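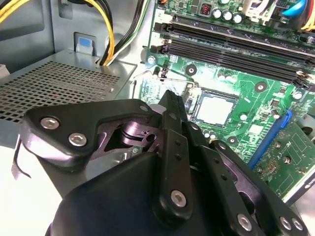 Old computers: what to do before you drop them off

2018-10-23

Every fall I get the urge to clear out the spare room, and every fall I find another dead computer in there. This year it was the big black tower from my Altonix days, a laptop with no hinge left, and a shoebox of cables that I'm fairly sure belong to things I gave away years ago. So off I went to the Gamis drop-off on Pesis Road, feeling very pleased with myself, and got turned around at the gate. I hadn't taken the battery out of the laptop. Fair enough!

I asked a lot of questions while I was there (sorry to the people in line behind me) and came home with a much better idea of how it all works.

Start with your files. Copy off anything you want, and then go and look again, because the good stuff is never in the folder you think. I found 338 photos from our old apartment sitting in a folder called "misc2" and spent most of a Sunday looking at them. No regrets, but leave yourself more than an afternoon.

Next, sign out of everything. Music, email, the tax program, all of it. Some programs only let you use them on a certain number of computers, and it's a pain to get one of those spots back once the machine is gone. Ask me how I know.

Then the drive. Deleting files and emptying the trash isn't enough, and I had been doing just that for years. You can wipe it with a free program, or you can take the drive out and keep it. I kept mine. In my tower it was four screws and two cables, and I am not handy. Unplug the thing from the wall first, please, and put the screws in a cup. If you'd like it destroyed, the Gamis desk will do it while you wait, and you get a slip with the serial number on it.

Laptop batteries go in separately, with a bit of tape over the contacts. If yours has puffed up, don't pry at it. Leave it where it is and tell them at the gate, and they'll come out to the car.

A few things they won't take at all: microwaves, smoke alarms, anything with a gas bottle attached. Ink cartridges go back to the store. Old tube monitors are fine but there's a fee, and you have to pay it by card. Keyboards and mice can go in the same box as the cables, no need to sort them.

Now, if your computer still runs, hold on a minute before you recycle it. The Arumugam Center takes working machines up to 80 months old, cleans them up and passes them on to families with school-age kids. They gave out 286 of them last year, and they told me they never have enough power cords. Guess where my shoebox went! They'd like you to call first so somebody's there to help carry, and they're closed Mondays.

I'm going back to Gamis in November with the last of it, mostly a printer that has hated me since the day I brought it home. I'll have room in the back of the wagon for a couple more towers if you can't get there yourself. Just reply to this newsletter and let me know what you've got. Drive out and battery out, please, and no microwaves.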